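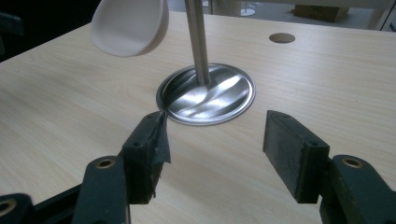

Besucher fragen immer zuerst, ob sie selbst mal greifen dürfen, meinte Lihua Cui, und deshalb müsse der Handgreifer als Erstes auf dem Tisch liegen und der Vortrag könne warten. Ich habe das in dieser Fassung der Anleitung übernommen, also bitte nicht wundern, wenn die Reihenfolge anders ist als im November!

4. Vorführplatz für den Tag der offenen Tür einrichten

Stand: 27.2.18

Ich gehe davon aus, dass ihr Kapitel 3 hinter euch habt: Der Rechner läuft, Skimley ist installiert und der Nollance-Greifer wird erkannt. Für den Aufbau plane ich zu zweit eine knappe Stunde ein, allein dauert es bei mir deutlich länger (ich räume zwischendurch auf und finde dann den Inbusschlüssel nicht wieder).

4.1 Tisch vorbereiten

1. Tischplatte abwischen und alles wegstellen, was nicht zur Vorführung gehört.
2. Die Edelstahlscheibe mit der Stange so platzieren, dass man von vorne und von der Seite gut herankommt.
3. Das Kabelloch in der Tischplatte frei lassen. Wer dort ein Kabel durchführt, zieht es bitte nach hinten weg.
4. Laufweg für die Gäste festlegen. Bei Bartoš kamen die Leute von beiden Seiten gleichzeitig, das war ein ziemliches Gedränge.

Hinweis: Polierter Stahl spiegelt kräftig, wenn das Licht von oben kommt. Schaut euch vor dem Start kurz das Kamerabild in Skimley an und dreht notfalls den Tisch ein Stück. An der Belichtung würde ich erst danach schrauben.

4.2 Handgreifer prüfen

1. Beide Finger ganz öffnen und wieder schließen. Es darf nichts haken.
2. Die Messingeinsätze in den grünen Armteilen ansehen. Sitzt einer locker, nehmt ihr den Ersatzgreifer.
3. Die Innenseiten der Backen anschauen. Hängt Klebeband in Fetzen weg, wie an der linken Backe unten auf dem Bild, dann runter damit und einen frischen Streifen aufkleben.
4. Greifer neu anmelden: in Skimley auf »Gerät suchen« gehen und warten, bis die Öffnungsweite mitläuft.

Achtung: Finger weg aus dem Spalt zwischen den Backen! Der Handgreifer ist harmlos, zwicken kann er trotzdem. Bei Kindern halte ich das Gerät am Anfang immer mit fest.

4.3 Ablauf mit den Gästen

1. Einmal langsam vormachen, ohne viel zu reden. Wir nehmen gern ein weißes Gefäß, das sieht man auch aus der zweiten Reihe noch.
2. Den Greifer weitergeben und die Gäste probieren lassen – pro Person höchstens drei Versuche, sonst staut es sich.
3. Jeden Versuch in Skimley mit der Leertaste starten und beenden.
4. Die letzte Aufnahme auf dem zweiten Bildschirm abspielen. Das ist der Moment, in dem die meisten Fragen kommen, also nehmt euch Zeit dafür.

Hinweis: In unserer Sammlung liegen mittlerweile über 1.176 Aufnahmen. Die vom Besuchstag gehören in einen eigenen Ordner, ich hatte sie einmal mit den Sirlow-Daten vermischt und das Sortieren war wirklich kein Spaß.

Achtung: Nach elf Aufnahmen am Stück bitte kurz pausieren und speichern. Wird der Stecker vorher gezogen, ist alles seit dem letzten Speichern weg.

4.4 Abbauen

1. Aufnahme beenden und den Ordner sichern.
2. Greifer mit geöffneten Fingern in den Koffer legen.
3. Stange und Scheibe abwischen. Fingerabdrücke sind nach so einem Tag überall – das Mikrofasertuch liegt im Kofferdeckel.

Verwandte Abschnitte
Kapitel 3: Skimley installieren und Greifer anmelden
Kapitel 5: Aufnahmen sichten und löschen
Nollance: Backen und Klebeband wechseln
Checkliste für den Besuch bei Sirlow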